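Schleifende Innentür nachstellen

Gilt für Holztüren mit zweiteiligen Einbohrbändern, wie sie in Stahl- und Holzzargen verbaut sind. Dreiteilige Objektbänder werden anders eingestellt, siehe Anleitung Seridel Objekt.

Werkzeug und Material

Inbusschlüssel 4 mm, Wasserwaage, Hebeleisen oder Luftkissen, Bleistift, Kreppband, harzfreies Öl. Bei schweren Türblättern eine zweite Person.

1. Fugenbild prüfen

Tür schließen und den Spalt zwischen Blatt und Zarge an beiden Bändern, am Schloss und oben messen. Abweichungen bis 2 mm sind mit der Bandverstellung zu beheben. Darüber hinaus ist zuerst zu prüfen, ob die Zarge im Lot steht. Schleifstellen mit Kreppband markieren. Sitzt die Schleifstelle oben auf der Schlossseite, hängt das Blatt meist am oberen Band durch. 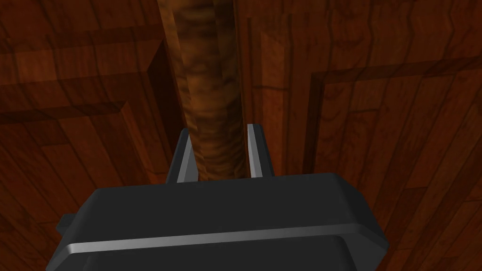
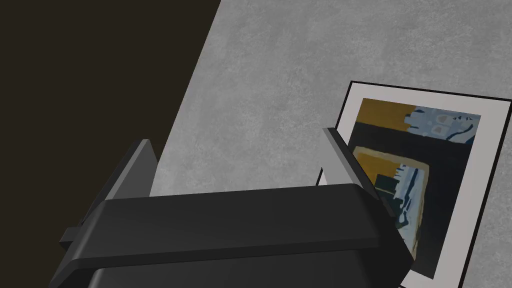
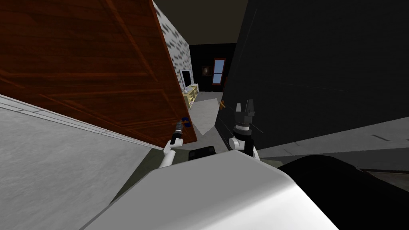
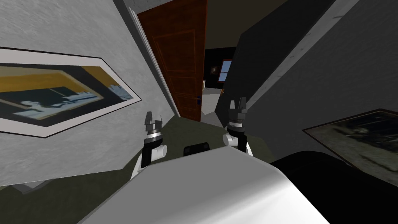 Abb. 3: Holztür mit rechteckigen Füllungen, teilweise geöffnet.

2. Türblatt aushängen

Tür zu etwa zwei Dritteln öffnen, Hebeleisen mittig unter das Blatt schieben und gerade nach oben drücken. Stifte reinigen, auf Riefen prüfen, dünn ölen. Bänder mit Sicherungsstift (Modell Carkance) lassen sich erst nach Lösen der Madenschraube trennen.

3. Seitlich verstellen

Oberen Bandzapfen eine volle Umdrehung hineindrehen. Das Blatt wandert dadurch oben zur Bandseite. Beim unteren Band umgekehrt verfahren, falls die Fuge nach unten hin enger wird. Der Zapfen muss mit knapp 14 mm Gewinde im Holz verbleiben, andernfalls reißt er unter Last aus.

4. Höhe ausgleichen

Bei gleichmäßig zu tiefem Blatt auf jeden Stift eine Unterlegscheibe gleicher Stärke setzen. Anschließend kontrollieren, ob die Falle noch mittig in das Schließblech greift.

5. Einhängen und kontrollieren

Blatt zuerst auf den unteren, dann auf den oberen Stift setzen. Fugenbild erneut messen. Bleibt die Tür in keiner Stellung stehen, Zarge mit der Wasserwaage in beiden Richtungen prüfen.

Hinweis: Schleift die Tür nur im Februar oder nur im Sommer, zunächst die Luftfeuchte beobachten. Hobeln erst, wenn die Verstellung ausgeschöpft ist. Gehobelte Kanten am selben Tag versiegeln.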